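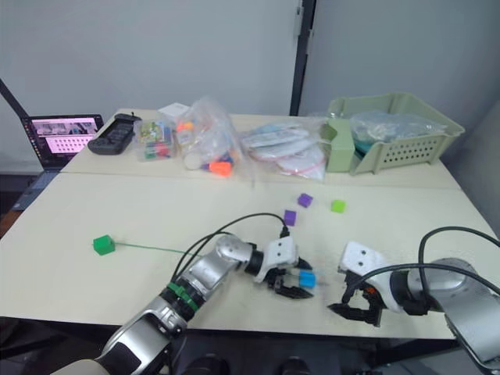
How deep should the storage strip at the back of a sorting table be?
As deep as the largest container that has to stay on the table, plus a hand's width so it can be lifted out. Everything in front of that line is work area.

Speaker notes, bench layout session, Portela workshop

Slide 1. Leave it up while people sit down. The point to make first is the seam across the tabletop: containers and bags behind it, mostly open surface in front of it. Any line will do the same job. Tape, a strip of molding, a joint between two tops.

Give the scope. Small-item sorting and packing on one table, one shift, mixed goods. Not assembly, not food. Anyone who came for shelving wants the Drinmont session after the break.

Slide 2. Definitions. Read them out, they get mixed up later.
Rear strip: storage within arm's reach. Things stay there between tasks.
Work area: the surface in front. Things stay there only while being handled.
Overflow: anything that fits neither. It goes off the table.

Slide 3. The Arnmont trial. One table, 432 items, small blocks and packets, sorted by type into bins. First pass with bins wherever the sorter had put them. Second pass with all bins moved behind a taped line 14 inches from the back edge. Same items, same sorter. The second pass was shorter, and most of the difference came from fewer moves of the containers themselves. State clearly that it was one table and one sorter. If asked for exact times, they are on the handout and should be quoted with that limit attached.

Slide 4. Bags and rigid containers. Bags are the usual reason a rear strip creeps forward. A rigid bin keeps its footprint. A bag slumps when it is half full and takes up more depth than it did full. Two ways to handle it:
Stand the bag inside a bin with the mouth folded over the rim.
Put bags at the ends of the strip and bins in the center.
The first works better and uses up bins. At Arnmont we ran out and used the second for the remaining bags – it held for the morning, then needed straightening.

Slide 5. Bin count. The table had 19 bins at the start. Several held the same type of item because the labels had been written at different times. Merge duplicates before measuring anything. Pause here and ask the room how many of their own bins have two labels on them.

Slide 6. Bin choice. We used the Tromex open-front bins, medium size. Straight sides matter more than the brand. Tapered bins leave wedge-shaped gaps at the base, and small items end up in them. Clear or light-colored bins are easier to check from the front. Lids slow everything down on a sorting table and should be stored elsewhere.

Slide 7. Table surface. Plain, matte, one color. A light top shows dark pieces well and pale or translucent ones badly. If the goods include clear packets, lay a dark mat in the work area for that part of the job and remove it afterward. Do not leave the mat down, because its edge catches the items being slid across.

On seams: run a fingernail across. If it catches, a thin packet will too. Flush seams can be crossed, raised ones should be treated as a hard boundary.

Slide 8. Handling order. Go slowly on this one, it is the part people write down.
Bring one batch forward from the strip.
Put it on the left or the right, always the same side.
Handle one piece at a time in the center.
Set finished pieces on the opposite side.
Clear the finished side when it is full, then bring the next batch.

Batch size at Arnmont was whatever one bin held. Portela limits a batch to 200 pieces for the smallest goods, mainly to keep the recount short if a count goes wrong.

Slide 9. End of shift. The work area goes back to bare surface. Loose pieces go into the bin they belong to, or into a single bin marked UNSORTED. One such bin per table. A second one means the labels need revising.

Questions that came up last time:
Wall side or open side for the strip? Wall side, if there is a wall. Items pushed too far then stop at it.
Stacking bins? Two high at most, and only duplicates underneath.
Label position? Front face, upper left.

Handouts are by the door. The floor tape and the sample bins have to go back to Drinmont by 4 p.m.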